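La cantante Sandrine Hoarau anuncia un disco grabado "en casa" y deja más preguntas que canciones

05/08/2022 | Música

Sandrine Hoarau publicará su tercer disco en enero. Se titula Ornville, lo edita ella misma y, según la nota de prensa, fue "grabado íntegramente en casa, sin productores, sin filtros y sin prisa". De las tres afirmaciones, la única que de momento se puede comprobar es la última: han pasado cuatro años desde el anterior.

El anuncio llegó ayer por la tarde en un vídeo alojado en Wistia, sin título y sin una sola nota de música. Hoarau habla a cámara durante cuatro minutos, da las gracias a mucha gente y asegura que estas son las canciones más sinceras que ha escrito. Dijo lo mismo del primero. También del segundo, que por cierto tenía dos versiones del mismo tema con letras distintas, así que alguna de las dos sería menos sincera.
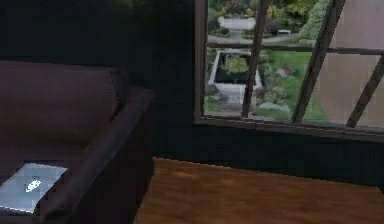

Un disco casero con cuatro nombres en los créditos

Los créditos provisionales, que acompañan a la nota, matizan bastante lo de la soledad. Reinhold Hamann figura como responsable de "sonido y acompañamiento artístico", una fórmula que en otros discos suyos se ha llamado producción. Meenakshi Kotian firma los arreglos de cuerda. Andri Steiner toca la batería en la mayor parte del repertorio, y una batería en un piso es algo que los vecinos suelen notar.

Preguntada por esta redacción, la oficina de la artista respondió por correo que "en casa" debe entenderse "en un sentido amplio, como un lugar emocional". Pedimos que nos aclararan si el lugar emocional tiene mesa de mezclas y quién paga las horas. La segunda respuesta no ha llegado.

Kotian sí atendió al teléfono. Cuenta que grabó sus partes en tres días, en una sala alquilada, con un cuarteto al que conocía de antes, y que a Hoarau la vio el último. "Vino, escuchó, lloró un poco y pidió quitar la viola de dos canciones", recuerda. No le parece mal que se venda como un disco doméstico. "Las maquetas las hizo ella sola y algunas voces son las de la maqueta. Eso es verdad. El resto ya es publicidad."
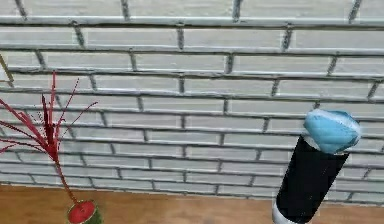

Pared de ladrillo pintado.

La cifra de las 70 maquetas

La nota insiste en que Hoarau llegó a reunir 70 maquetas antes de quedarse con las once del disco. Es un número redondo y de los que gustan en una promoción, porque sugiere abundancia y rigor al mismo tiempo. Hamann, que las ha escuchado, lo rebaja sin mala intención: muchas eran tarareos en el teléfono, otras repetían la misma canción en otro tono y 17 se quedaron en una estrofa. "Canciones terminadas no había tantas", dice. No quiso dar el número.

Lo que se ha podido oír hasta ahora es poco. El adelanto, Marea de interior, apareció esta madrugada en las plataformas y dura menos de tres minutos. Empieza con un piano muy cerca del micrófono y la voz casi hablada. Luego entran las cuerdas y con ellas un estribillo que podría estar en cualquiera de sus discos, lo que para sus seguidores será una buena noticia. Es una canción bonita. También es una canción limpia, cuadrada y con un final en crescendo perfectamente medido, y cuesta relacionarla con la falta de filtros que se anuncia. La letra repite cuatro veces la palabra "verdad".

Hay motivos para esperar algo mejor del resto. Kotian menciona un tema de siete minutos sin estribillo, que según ella estuvo a punto de quedarse fuera y que sería lo más arriesgado que ha hecho la cantante. Si es así, extraña que no se haya elegido para presentar un trabajo que presume de libertad. 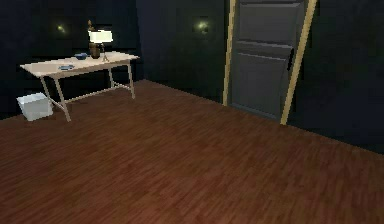 Parqué y mesa clara.

Dos mil vinilos y una preventa con letra pequeña

La edición física será de 2000 vinilos numerados. De ellos, 600 se reservan para una caja especial con un cuaderno de letras manuscritas. Manuscritas y después impresas, se entiende: la página de la preventa lo explica en el penúltimo párrafo, después del botón de compra. El precio de la caja aún no es definitivo, aunque ya se puede pagar una señal. Si el precio final no convence, la señal no se devuelve.

El diseño del cuaderno es otra historia curiosa. Hoarau contó en el vídeo que quería trabajar "con alguien sin nombre, sin currículum", y que por eso encargó la portada a una persona anónima. La persona anónima aparece en los créditos y se llama Roswitha Hinrichs. Tiene página web y ha hecho carteles para dos festivales. Ella misma se lo toma con humor: "Supongo que para el comunicado quedaba mejor que yo no existiera".

Tampoco está claro de dónde sale el título. La nota habla de Ornville como "el pueblo al que todos hemos querido volver". En el vídeo, la cantante lo presenta como un sitio inventado de su infancia. En una entrevista de hace cuatro años había dicho que era el nombre de una canción descartada de su debut. Las tres versiones pueden ser ciertas a la vez, con algo de buena voluntad.

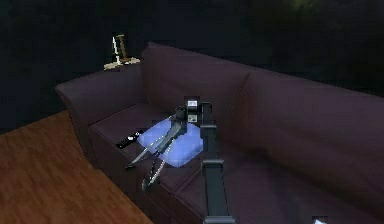 Gira, de momento, sin fechas

Habrá conciertos en primavera, en salas pequeñas y "con el menor número posible de elementos en el escenario". No se han comunicado ciudades ni entradas. Steiner ha confirmado que irá con la batería completa y que los ensayos están previstos para después de las fiestas. Kotian no sabe todavía si el cuarteto viajará; cree que dependerá del presupuesto y que, si no viaja, las cuerdas irán pregrabadas. A la pregunta de si eso encaja con la idea de un directo desnudo, prefirió que se la hiciéramos a la artista.

Se la hicimos. La oficina de Hoarau contestó que no concederá entrevistas hasta que el disco esté en la calle, para que "hablen las canciones". El segundo adelanto saldrá en otoño, todavía sin título.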